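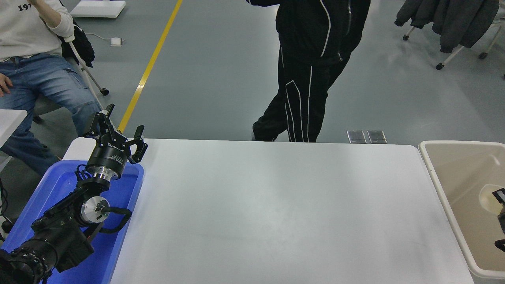
**社区成人识字与阅读项目 中期进展报告**

报送:Drinard 基金会项目管理部
报送日期:2019年8月

一、总体进展

本项目自1月启动以来,各项工作按资助协议所附计划推进。截至本报告期末,Skultby 与 Firska 两地共开设阅读班6个,登记学员77人,课程以日常文书阅读、表格填写和短文写作为主。Firska 晚间班因场地供暖检修推迟开课,所缺课时已在报告期内补足。

二、教材与藏书

原计划购置分级读物1,000册,实际入库1,011册,超出部分为出版方 Pintér 随订单附赠的大字版样书,未占用项目经费。全部读物已完成编目,借阅登记暂用纸质卡片,电子登记拟于下一报告期试行。学员对书信、菜谱和地方史类读物需求较高,初级读物中的儿童题材借出率偏低,后续采购将相应调整。

三、教学与评估

入学测评已全部完成,中期测评采用同一套试卷的平行版本。部分学员因轮班工作缺考,补测安排在下月进行,结果将并入期末报告。Skultby 两个班的写作部分进度落后于教学大纲,授课教师已申请增加课时。
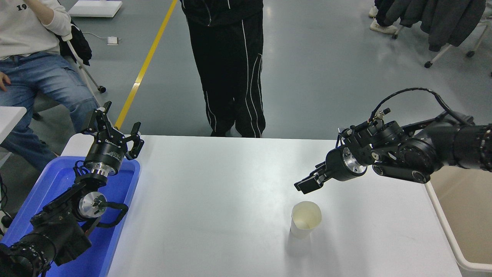
图:白色桌面与纸杯

四、经费执行

教材费与场地费支出符合预算。交通补助支出低于预期,主要原因是多数学员就近上课。我方申请将该项结余转入教师培训科目,调整明细见附表二,请予审批。

五、存在问题

Firska 场地租约将于年底到期,续租条件尚未商定。如需迁址,我方将提前书面报告,并附新场地的费用估算。

六、下一阶段安排

1. 完成补测及成绩汇总;
2. 试行电子借阅登记;
3. 提交期末报告提纲,征求贵部意见。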